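Skivby Voter Registration Drive
Progress report to the Usell Fund, March 2020

Quick one this time, sorry, forms due at the council tomorrow. 603 new registrations so far, most from the Darurwood estate. Door knocking going better than the stall did. Postal vote forms still slow.

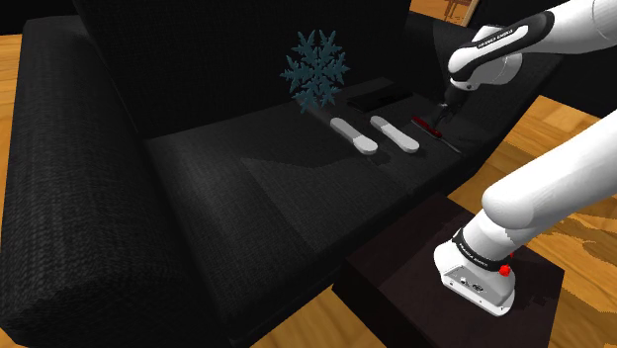

Slanina ward is behind. Lost two evenings to the weather in February and the leaflets came back with the old polling station on them, so had to be reprinted. Printer has knocked a bit off the bill. 18 streets left to do there, mostly flats with door entry.

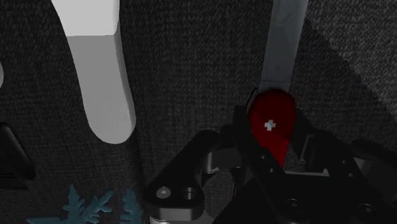

Dark woven fabric and a grey metal blade.

Training: 13 new canvassers now signed off, all have badges. Still need a Polish speaker for Slanina, advert has gone out agian. Spending is within budget apart from the reprint, receipts to follow seperately.
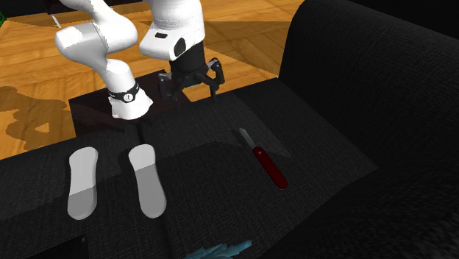 Will the drive be finished before the registration deadline?
Darurwood will. Slanina depends on getting into the flats, and we've written to the landlords for access.

Next report once the Slanina streets are done.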